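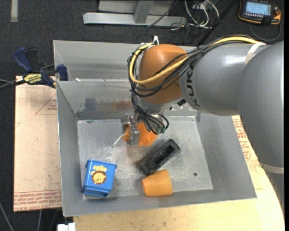
Figure 2. Robot arm with its gripper lowered into an open metal bin.

4.2 Share price response to order announcements

We next ask whether the shares of small machinery suppliers move before or after a large order is made public. The sample holds 1255 firm-day observations and ends in November 2019. Returns are measured against the local market index, and days on which a stock did not trade are dropped.

Carnex and Bratu account for most of the trading volume in the group. Both stocks rose on the day of an announcement, and both gave back part of the gain over the next six sessions. The pattern is weaker for Skundeck, whose shares are closely held and change hands in small lots. For Stallurport the estimate is close to zero in every version of the model.

Leaving out April, when most of the firms report annual results, does not change the sign of any coefficient. It does widen the standard errors – mainly for Skundeck, where few trading days remain. We also ran the model with two lags of the index return in place of one. The announcement-day effect was slightly smaller and still significant at the usual levels.

Currency moves are a possible concern, as the suppliers sell much of their output abroad. We therefore added the daily change in the exchange rate as a control. Its coefficient is negative for Bratu and not distinguishable from zero for the other firms. Section 4.3 turns to trading volume.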